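Chapter 3
Showing, Not Telling: How a Robot Gets Its Examples

By Mitsuko Amano and Dexter Ferreira
2020-04-07

Try to write down how you pick up a cup. Go ahead, take a sheet of paper and really do it. Most students fill half a page and then stop, because they have reached the part where the fingers close, and they find they have no idea how hard they squeeze or when they begin to lift. You have done this thousands of times. You could do it while talking on the phone. And yet the instructions won't come!

This gap between what we can do and what we can say is where our subject begins. In Chapter 2 we wrote rules for a machine that sorted blocks by size, and the rules worked because the blocks were always square and always in the same tray. Move the tray to a kitchen table and the rules fall apart. So in this chapter we take a different road. We will collect examples of a person doing the job, many of them, and let the system work out the pattern for itself.

An example, in the sense we will use from now on, has two halves. The first half is what the machine could sense at a given moment, usually a camera view. The second half is what the person did next: the hand moved forward a little, turned a little, opened or closed. A single reach toward a basket may contain hundreds of these pairs, one after another, and the whole string of them is called a demonstration. (Some books say "trajectory" or "episode." We will save "episode" for Chapter 7, where it has a narrower meaning.)

There are several ways to record a demonstration. You can drive a robot arm with a joystick, which is slow but gives you exact numbers for every joint. You can take hold of the arm and push it through the motion. Or you can leave the arm out of it and carry the gripper in your own hand, with a camera fixed to it, and simply do the task. We are very fond of this last method, and most of the exercises use it. A beginner gets the hang of it in minutes, and the camera sees the work from the same place that a robot's wrist camera would.
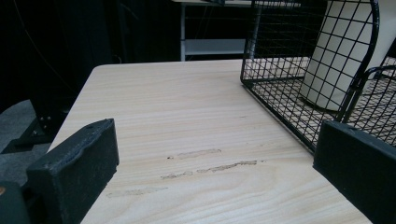
Figure 3.1. View from the camera on a hand-held gripper, with the fingers open. A wire basket stands on the table at upper right.

Look at how much of Figure 3.1 has nothing to do with the basket. There are scuff marks on the tabletop, a dark backdrop, a white shelf or small table farther back. A person ignores all that without trying. A learning system has no reason to ignore any of it until the examples give it one. If every demonstration were recorded on the same scuffed table, the system might come to lean on the scuffs as landmarks, and then do badly on a clean one. The fingers, on the other hand, are useful to have in view. They tell the system how wide the grip is and how far it still has to go.

Now for the question every class asks first: how many demonstrations do we need? It depends on the task, and it depends even more on how different the demonstrations are from each other. Our favorite case is the Cluvham basket study, run by Ayane Hoshino and Khải Phan. They gathered 300 demonstrations in one room and 103 more spread over 21 rooms, then trained one system on each set. The second system, with far fewer examples, did better in rooms it had never met. We return to their data in Section 3.4, and you will get to work with part of it yourself - it is messy in the best possible way.

Messy is a word to get used to. People pause halfway. They miss, back up and reach again. Should a missed grasp be thrown out, or does the recovery teach something worth keeping? Good engineers disagree on this, and by the end of the chapter you should be able to argue either side.

Section 3.1 starts with the smallest useful project: one object, one basket and three people taking turns. Before you read it, find your page about the cup and keep it handy. You will need it for the first exercise.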